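How I Fold My Canvas Totes So They Stay Folded

Posted 2019-03-23

I have way too many tote bags. They come home from book fairs, from the farmers market, from my cousin's shop (hi, Wotberg crew!), and for years they all lived in one big wad behind the pantry door. Then I learned to fold them into little packets that stand up on their own, and now the whole pile fits in a drawer!

You need a flat table and a bag that's empty. Check the bottom seam for receipts and bobby pins — I once folded a lip balm into mine and then ran it through the wash.

Lay the bag down and smooth it from the middle out to the sides. Canvas holds on to its wrinkles, so use the side of your hand and lean on it a bit. Leave the straps alone for now, they can flop wherever they like.
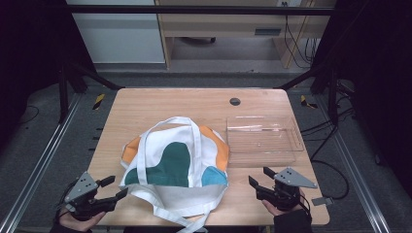
White canvas tote laid flat, still a little crumpled, with the straps not tucked in yet.

Next, fold both sets of handles in over the body of the bag. If they're long, double them back so no loops stick out. Now bring in the sides so you've got a strip a third of the width, with the straps hidden inside.

Fold the strip up from the bottom, 3 times for a normal grocery size and 4 for one of those giant beach ones. Stop when you've got a hand's width left at the top, then tuck the packet into the open end of the bag. Give it a squeeze and it holds.

Florian Haslinger asked in the comments last time if this works on waxed canvas. Sort of? My old Skovuvwood bag springs open again unless I put a rubber band on it, so I just hang that one on a hook.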